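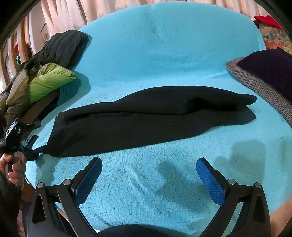 Why does Jonah end with a question?
The book stops while God is still talking to him, and Jonah's reply isn't recorded.

The last verse is 4:11. God asks whether he should not care about Nineveh, with its 120,000 people and all its animals. Then the text stops. Chapter 1 of Nahum is on the next page but one in most Bibles.

I taught this last November at Pronmont and spent 20 minutes on the fish. I wouldn't do that again. The fish gets 3 verses. The plant in chapter 4 gets more.

Jonah's anger is explained in 4:2. He says he ran because he knew God was gracious and slow to anger. He is quoting Exodus 34:6, close to word for word, and he means it as a complaint.

Rhys Hinds asked me if Nineveh's repentance lasted. Nahum is the place to look. It announces the city's fall, and it is much harsher reading. I'd read the 2 books back to back, Jonah first.

Vaida Žukauskas pointed out that the sailors in chapter 1 pray to the Lord before Jonah does. I had missed that. See 1:14, then 2:1.

Reading plan for anyone joining us: one chapter a day, four days, out loud if you can. Chapter 3 is the shortest to get through. Chapter 2 is a psalm, so go slower there.

Next thread is on Nahum 1. Send me your questions on verses 2 and 3 before then.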